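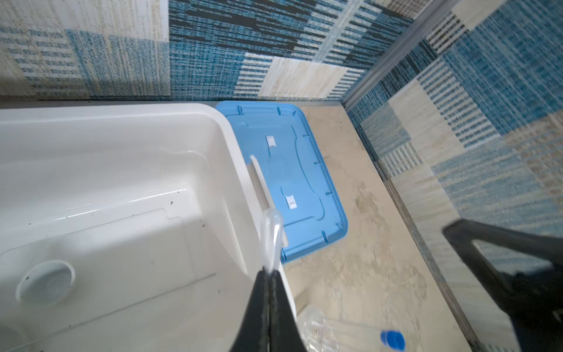

Koltus maintains that the stop worked as designed and that the jaws stay closed on a stop so that nothing gets dropped. Its written reply goes on to say that the event in run 211 "should be understood as operator timing" and asks that the fault be closed. The reply was read out in full before the agenda was taken up. The meeting did not agree to close it.

Nenach Project – Safety Review
Minutes, June 12, 2025
Held at the Codbridge workshop. Koltus joined by phone for items 1 to 3.

1. Previous minutes
Accepted with one change. The March minutes said the late stop was "resolved." They should say "not seen again at that time." The chair asked that the word "resolved" be kept out of these minutes until there is a test result to go with it.

2. Run 211
The operator pressed stop during bin handling. The right arm held position. The left arm finished its pull, with the jaws closed on the plastic, and came to rest seven seconds later. No one was hurt. The operator had started to reach in to move a part and pulled back when the bin shifted.

The Mercado controller log shows both arms stopped at the same moment. Koltus relied on this. Maintenance pointed out that the log records when the stop message was sent and has no entry for when an arm quits moving, so it would look the same either way. Koltus said it would check. The meeting noted that Koltus said it would check in March.

Koltus then suggested that the bin had flexed and carried the arm along with it. The operator did not accept this. A plastic bin might spring back a little – it does not keep pulling for seven seconds.

3. Grip force
Koltus believes dirt on the plastic lets the jaws slip, and that the left arm was correcting for slip when the stop came in. It proposes that all parts be wiped down before each run.

Discussion was long. The job was sold to us as handling used household plastic, and used plastic has grit on it. If the robot is safe only with clean parts, the purchase paperwork should have said so. It was also asked why a slip correction is allowed to outrank a stop. Koltus had no answer on the call and left shortly after to take another one.

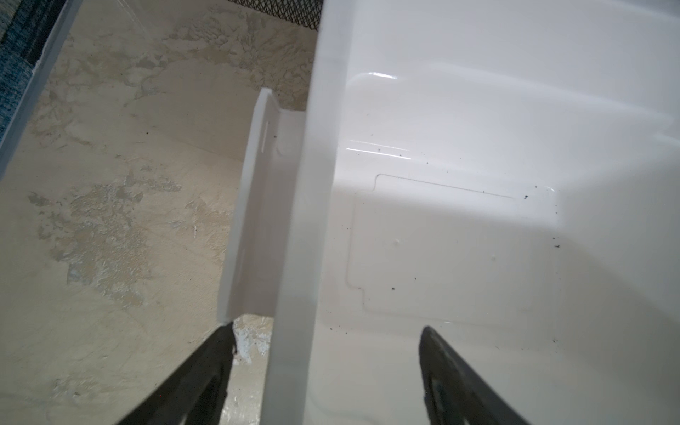 Lorna Wetherbee

I have kept item 4 fuller than usual at the chair's request, as the wording was argued over.

4. The test claim
Koltus states that the stop has been proven over 1000 cycles. The cycle sheet it sent ends at 737. The cover letter says the rest were "completed under equivalent conditions," with no sheet attached. Maintenance also found that every stop on the sheet was made with the jaws open and the arm in free air. Run 211 happened with the jaws closed on a part. In the meeting's view the sheet says nothing about that case, whatever the total.

One member felt we were being too hard on the supplier and that a single late stop in this many runs could be a bad cable. Others answered that a bad cable would be good news, but then somebody has to find it. The cable was swapped after run 211 and the old one tested fine on the bench.

5. Decisions
The left arm stays locked out. The right arm may be used alone at reduced speed, with the guard door shut.
No reaching into the work area on a stop alone. Power comes off at the wall first, and the operator keeps the key.
Wiping parts may be tried as a way to learn about slip. It is not accepted as a safety measure.
The offer of a software update was declined for now. Koltus could not say what the update changes, and loading it would make the fault harder to trace.

6. Actions
Maintenance to set up a separate timer on the left arm that does not go through the Mercado controller.
Codbridge to repeat the stop test with the jaws closed on a bin wall, dirty and clean.
Koltus to send the missing sheets, or say in writing that there are none.
Secretary to ask Koltus for the name of the standard its stop time was measured against. Second request.

7. Other business
The floor marking by the guard door has worn off again. Paint is on order.

Next meeting when the timer results are in.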